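7.2 Gripper stops short of the work surface (fault 71)

Fault 71 means the Jedeo arm met resistance before reaching its programmed height. The arm holds position and the fingers stay as they were.

CAUTION: Do not clear the fault with a hand between the fingertips.

1. Press the stop button and wait for the drive light to go out.
2. Switch to manual mode and set speed to 2 percent.
3. Open the wrist view and check both fingertips against the nearest edge.
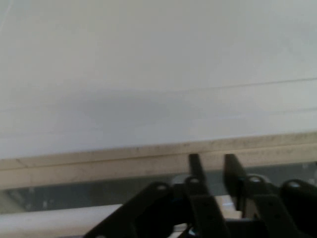 Wrist view: both fingertips overlapping a wooden strip.

4. Jog the arm straight back - never sideways - until the fingertips are clear.
5. Clear the fault and home the arm.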